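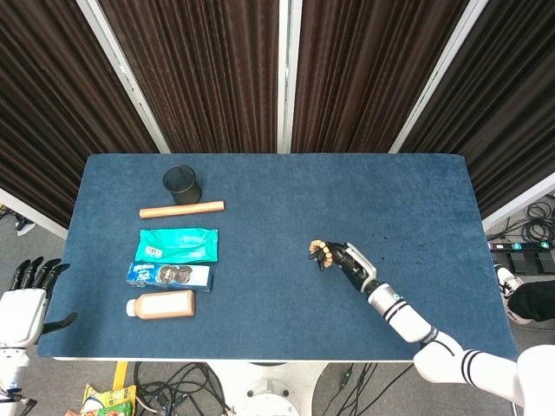
# About Brirkow Roofing

Hi, I'm Jong-dae Ma, and I run Brirkow. We fit and repair roofs, mostly on older houses, plus a fair number of garages, porches and the odd church hall. If you've landed on this page you probably have a leak, or a quote from somebody else that made your eyes water, so I'll try to tell you who we are without taking up your whole evening.

I started out carrying shingles for my uncle when I was 19. I was terrible at it for a year (I dropped a whole bundle through his cold frame, and he still brings it up at Thanksgiving). Then I got to like it, especially the fiddly parts like valleys and chimneys and the places where two roofs meet at a silly angle. Those are still the jobs I fight the crew for!

We've done 438 full roofs since I went out on my own, and a lot more patch-ups than that. Last year we took 317 calls for repairs, and 103 of those turned out to be flashing. So if you've got a brown stain near your chimney, please get the flashing looked at before anyone sells you a new roof. It might be a morning's work.

## The crew

There are six of us. Lewis is our yard, and yes, people ring up asking to speak to him. It's named after the street. The slate is stacked along the back wall, the metal brake is inside, and you're welcome to stop by and handle the samples. Colors look very different outdoors than they do on a phone, and I'd much prefer you changed your mind in our yard than halfway through the job.

Everybody on the crew works for us full time. We don't hand your house over to another outfit once you've signed, and I come out for the first look myself unless I'm up on someone else's ridge.

## What we put on your roof

Natural slate if the rafters will take it and the budget will too. Standing seam metal for low slopes. Good heavy asphalt shingles for nearly everything else, and there's no shame in them. We save old slates wherever we can and put them back on the side facing the street, with new ones around the back.

Our biggest job so far was Gridden, an old seed warehouse that's now apartments. It took us from spring into November, and we sorted and rehung the slate by hand. One dormer alone used 1392 pieces. I've got a soft spot for that dormer and I'll drive out of my way to look at it.

## Getting hold of us

Mornings before 8 are best, before the ladders go up. Leave a message any other time and one of us will call back that evening. Tell us how old the house is if you know, and where the water's coming in, and whether you have a dog (we like dogs, we just need to know about the gate).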